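Prindex Tidy Room

Prindex Tidy Room is a pack of simulated household tasks for robot arms, sold as a download by the small software firm Zomeo. I've used it on and off since February, first on a trial key and then on a paid seat, and I look after this entry for the Skjelbred wiki, so forgive me if it reads more like a chat than a reference work. Other people have chipped in and I've tried to keep their bits where they put them.

What you get

The pack has 252 tasks spread over 32 rooms. Most are pick-and-place jobs: put the thing in the other thing, move it off the shelf, bring it back again. There are kitchens (lots of kitchens), bedrooms, a rather gloomy utility room and a handful of bathrooms, which are my favourites because the surfaces are so awkward. Real homes don't have a nice wide bench for the robot to work on, and whoever laid out the bathrooms clearly knew that.

Each task comes with a starting layout, a short written instruction, a check that decides whether the job has been done, and a set of recorded demonstrations that you can replay or train from. You can shuffle the wall and floor textures as well, and this is where things get a bit wild - I've had a marble pantry and a bedroom that seemed to be made of cork.

History

The first version was put together by Cor Mertens and Noémi Hegyi, who wanted something to test grasping code on without booking time in a lab. It was called Givitz back then and had just seven tasks, all of them on one kitchen worktop. Zomeo took it on, renamed it and hired Josefien Van Damme to build the rooms. You'll still find the old name in a few of the folder paths, and if you rename those folders the loader falls over. I've done it twice!

Setting it up

Installing is easy enough. You unpack the download, point the loader at the folder and paste in your key. The first launch is slow while it prepares the textures (go and make a cup of tea) and after that a room opens in a few seconds. A decent graphics card helps a lot, though I ran the smaller rooms on an old laptop for weeks and got by with the shadows turned down.

The arm is set in a plain text file, along with where its base stands and how far the gripper opens. Moving the base even a little can turn an easy task into a horrible one, so write down what you changed. Jeanine Van Rooij keeps a page of base positions that work well for each room, linked from the talk page, and it has saved me hours.

How the tasks are scored

Scoring is pass or fail. For a container task, the object has to end up inside and the gripper has to have let go of it. I like how simple that is, but it's a bit blunt: an arm that knocks half the shelf over on its way still passes, so long as the right thing lands in the right place. Nithin Namboodiri wrote an add-on that also marks you down for disturbing the other objects, and I'd say it's well worth having. It covers 182 of the tasks so far.

Small things with holes in them are the real test. Rings and loops tend to catch on a finger when the gripper opens, and then you're sitting there watching the arm wave the thing about while the clock runs down. Opening the fingers wider before backing away does help, and so does coming in lower over a bowl, provided you leave the rim some room.

Price and support

A single seat is paid for by the year, and there's a cheaper one for students and hobbyists with everything in it except the overnight batch runner. I missed the batch runner more than I expected to. Support is by email and the replies I've had were friendly and quick, usually from Josefien herself if it was a question about a room.

Known problems

The written instructions are sometimes vague about which object they mean, mainly in the rooms with several similar bits and bobs. Soft things such as towels are stiff as a board. Replays can drift if you change the time step, so leave that alone until you've got a baseline you trust. There's a fix promised for the towels, and I'll update this section when I've tried it.
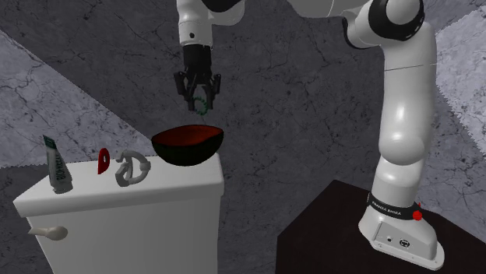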